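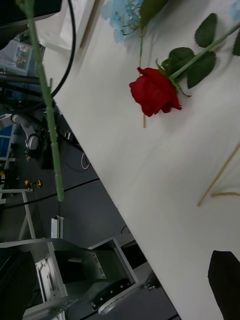 Artificial rose and blue flowers on a white tabletop.

Section 4: Setting up and first use

Clunik Rikidero stovetop pressure cooker, 6 litre
Updated 2024-04-08

Read this section before the pan goes on the hob. Old Clunik owners too – the lid lock on the Rikidero works the other way round from the earlier pans.

Unpacking

1. Take everything out of the box. Lid, pan body, Sriwong steamer basket, trivet, spare sealing ring (in the small bag taped under the lid, easy to throw out by mistake).
2. Pull off all stickers. The one on the pan base must come off completely. If it leaves glue, rub with a little cooking oil, then wash.
3. Check the rim of the pan and the edge of the lid for dents. Dented rim = do not use. Contact Tedar (address on back cover).
4. Keep the box until you've done the water test. Returns without the box take a lot longer.

Note: the paper disc inside the lid is packing. Not a filter. Remove it.

First wash

1. Take the sealing ring out of the lid. Pull gently from the inside edge, any point.
2. Lift the pressure weight straight up off the vent pipe. It is not screwed on, don't twist.
3. Wash pan, lid, ring, weight and basket by hand in hot water with washing-up liquid. Soft sponge.
4. Hold the lid up to a window and look through the vent pipe. You should see daylight. If not, push the cleaning pin through and rinse again.
5. Dry everything. Ring last.

Pan body and basket can go in the dishwasher. The lid can't. Nor the ring or the weight.

Fitting the sealing ring

1. Lid upside down on a folded tea towel.
2. Lay the ring in the groove with the printed side facing you.
3. Press down all the way round with your thumbs, under the metal tabs. There are 4 tabs and the ring has to sit under every one.
4. Run a finger round. Flat everywhere? Good. Any bump, take it out and start again.

Do not oil the ring on this model. Older Clunik leaflets say to – ignore them, the new ring is a different material and oil makes it swell.

Closing the lid

1. Wipe the pan rim. One grain of rice is enough to stop it sealing.
2. Line up the arrow on the lid with the open circle on the long handle.
3. Lower the lid flat and turn it clockwise until the handles are on top of each other.
4. Slide the lock button forward. It clicks.
5. Put the weight on the vent pipe. It will feel loose and wobble a bit. Normal.

If the button won't slide the lid isn't fully round. Open and try again. Don't force it, the spring behind the button is small and we can't supply it seperately.

Water test

Do this once before cooking any food, and again whenever you fit a new ring.

1. Pour 400 ml of cold water into the pan. Nothing else. No basket.
2. Close the lid as above, weight on.
3. Put on a hob ring no wider than the base. Gas: flames must not come up the sides. Induction: start at medium, not boost.
4. Turn to high. Steam comes out round the small indicator pin first, then the pin rises and the steam there stops.
5. When the weight begins to rock and hiss, turn the heat down until it rocks gently.
6. Leave it at that for 3 minutes. Stay in the kitchen.
7. Turn off the heat. Leave the pan where it is until the pin drops by itself.
8. Slide the lock button back, turn the lid anticlockwise, lift it away from you.

A faint rubbery smell the first time is fine. Goes after a couple of uses.

CAUTION
Never try to open the lid while the indicator pin is up. If it won't turn, there is still pressure inside. Wait.
Never go below the minimum liquid line. A pan that boils dry will warp and the guarantee doesn't cover it.
Never use the pan for frying with the lid locked.
Steam burns. Keep hands, face and sleeves away from the vent pipe.
Not for use in an oven. Handles will melt.

How full

Most foods: up to the upper line, two thirds. Line is stamped on the inside.
Rice, lentils, dried beans, barley, anything that swells or froths: half full at most, water included.
Soup and stock: two thirds, and let the pressure drop by itself. Quick release on soup sprays out of the vent and makes a mess of the wall.

Things we'd leave out altogether: apple sauce, rhubarb, porridge, pasta. All froth up and can block the vent.

Using the Sriwong basket

1. Trivet in first, feet down.
2. Water to just under the trivet, but not less than the minimum line.
3. Load the basket loosely. Steam needs gaps.
4. Lower it in by the folding handle, then fold the handle flat. Lid won't close with it standing up.

The basket gets as hot as the pan. Use a cloth or the hook to lift it out.

Letting the pressure out

Slow way – heat off, leave alone. Use for meat, beans, soup, anything with skins you want whole.

Quick way – heat off, move pan to a cool ring, tip the weight sideways with a long wooden spoon. Hold the spoon at the end. Let the steam go until the pin drops. Good for vegetables and fish.

Cold water way – don't. The lid on this model isn't made for being put under the tap. Worked on some older pans, not this one.

If something isn't right

Steam from under the lid: ring not seated, rim dirty, or ring worn. Let it cool, open, check the ring under the tabs.

Pin doesn't rise: not enough water, heat too low, or weight left off. Also check the pin moves freely when the pan is cold, push it from below with a fingertip.

Weight doesn't rock but the pin is up: vent may be blocked. Heat off at once. Leave to cool fully, then clean the vent pipe with the pin. Do not carry on cooking.

Lid stuck after cooling: pin is down but there's a vacuum. Lift the weight off, wait a moment, try again.

Food scorched on the base: heat was kept on high after the weight started rocking. Turn down sooner. Soak with warm water and bicarbonate overnight.

White or rainbow marks inside: from hard water. Harmless. A splash of vinegar shifts them.

Storing

Lid upside down on the pan, ring loose inside. Don't lock it shut for storage – the ring takes a set and the pan holds smells, specially after curry. Weight in the basket so it doesnt get lost.

Change the ring when it feels stiff or shows cracks. Spares from Tedar, quote Rikidero and the size stamped on the base. Rings for other Clunik pans look the same but don't fit.

Cooking times: see section 5.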